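FLENEO OPENS SHARED OFFICE FLOOR IN FLIMILVILLE

FLIMILVILLE, April 14, 2002 – Fleneo, the office furnishing firm, announced the opening of a shared office floor on Chiriac Street. The floor offers desks by the day or by the month to small firms and to people who work for themselves.
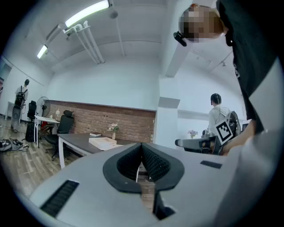
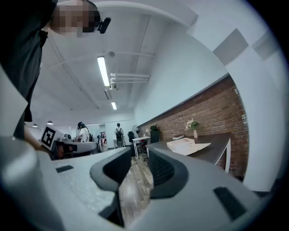 The work area on Chiriac Street, with its brick wall, white ceiling and fluorescent lighting.

A plain room, ready for work

The floor covers 3,194 square feet and was previously let as a single office. Fleneo kept the brick and the exposed pipes and painted the ceiling white. Dark desktops on white legs were chosen to match across the floor, and a wood-grain surface was selected for the floor itself. Furnishing was carried out with Gamasen, which also supplied the office chairs.

"Tenants told us they wanted a proper desk and good light, and very little else," said Grigore Mocanu, director of Fleneo. "We have tried to keep small touches, such as a vase of flowers or a table lamp, without filling the room with things that must be moved before anyone can sit down."

Terms and access

Up to 70 members will be admitted in the first year. Members may use the floor seven days a week. Monthly members may leave papers and trays at their desks overnight; day visitors are asked to clear the desktop when they leave. Portable fans are provided in the warmer months.

Octavian Stoica, who manages the property, said a further 2,000 square feet on the same level will be fitted out in the same manner by December.

Inquiries about membership may be made in person at the Chiriac Street office.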